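Ateo
Careers and participation

Call for participants: Workplace study on automation in shared kitchens and serviced housing
Reference: Paleo, phase two
Posted Mar 22, 2021

Ateo invites applications from people employed in kitchen support, dishwashing, room service and light housekeeping to take part in the second phase of the Paleo study. The study examines how daily work changes when two-armed robots are brought in to share routine tasks with existing staff. Participants will be paid for their time and will remain employed by their present employer throughout.

Background

Paleo began in January with a first phase limited to interviews. Staff at Bråten, a serviced housing provider that runs shared kitchens for its residents, described their shifts and told the study team which tasks they would be willing to hand over and which they wished to keep. Their answers did not always match what managers had expected. Several people said that putting away dishes and small appliances was tiring but gave them a quiet part of the day. Others were concerned that a machine working at the same counter would set the pace for everyone else.

The second phase moves from interviews to practical work. The robots are supplied and maintained by Trokik. Ateo is responsible for the design of the study, the welfare of participants and the publication of results.

What participants will do

Each participant will attend 17 sessions at the Ateo work lab. During a session, participants will carry out ordinary kitchen tasks alongside a robot, show preferred ways of handling and arranging items, and record their views in a short written form. Some sessions will be spent entirely on discussion. No participant will be asked to repair a robot or to work on its electrical parts.

Participants will also be asked to guide a robot through tasks by remote control after training. Earlier experience of this kind is not needed. Training is given in paid hours, and a participant who does not wish to guide a robot may still take part in all other activities.

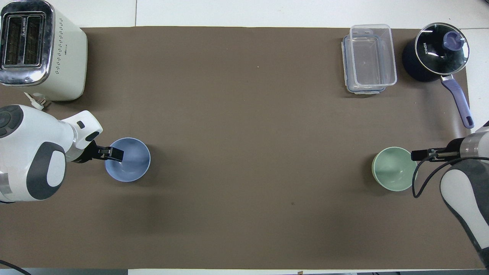

Sorting and putting away is the first group of tasks in this phase. It was selected from the interviews as work that takes up a large part of a shift and is seldom mentioned in job descriptions. The items are those found in an ordinary kitchen, and they place different demands on the person or machine handling them. Two bowls of similar size, one blue and one green, can each be held at the side by a separate gripper, while a saucepan with a glass lid, a clear food container or a toaster with its cord calls for other decisions. Participants will be asked to say how they would order such a job, what they would check before starting, and at which points they would want to step in. These comments will be used when the division of work between staff and robots is drawn up for Bråten.

Later sessions will deal with wiping down counters, stocking shelves and preparing a kitchen for the next user.

Questions the study seeks to answer

The study team wishes to learn how staff divide their attention when a robot is working nearby, and whether the work left to them becomes more or less varied. It will also look at who is expected to deal with a robot that has stopped, how that duty is recognized in pay and job titles, and what new staff need to be taught when part of the work has been automated.

Bråten has agreed in writing that no position will be ended as a result of the study during the study period. Ateo can make no promise concerning decisions taken by any employer after that date. Applicants are encouraged to raise this subject at the information meeting.

Who may apply

Applicants must be 18 years of age or older and must have worked at least 600 hours in kitchen support, housekeeping or a closely related job. Work in hotels, schools, care homes, hospitals and company cafeterias is accepted. Applicants should be able to follow spoken safety instructions in English. Forms may be completed in another language on request.

There are 77 places. Places will be divided among different kinds of workplaces, and a share is set aside for staff who work evenings or nights. Persons employed by Ateo or Trokik may not apply.

Payment and conditions

Participants receive $200 for each session attended. Payment is made in full if a session is ended early by the study team. Travel by public transportation is repaid on presentation of a receipt. The work lab has step-free access, and seated work can be arranged.

Participants may withdraw at any time without giving a reason and will keep all payments already earned.

Use of recordings

Sessions are recorded on video. Recordings will be used for the study and for the training of the robots. They will not be given to a participant's employer, and they will not be used to judge the speed or quality of any person's work. A separate consent form covers recordings in which a participant's face or voice can be recognized.

How to apply

Applications should be made on the Paleo form, available from the Ateo participation office and from the staff office at Bråten. Please state your present job, the type of workplace, your usual shift and any days on which you cannot attend. A letter from your employer is not required.

Applicants who meet the conditions will be invited to an information meeting before being asked to sign an agreement. Attendance at the meeting is paid at the same rate as a session and does not commit the applicant to take part.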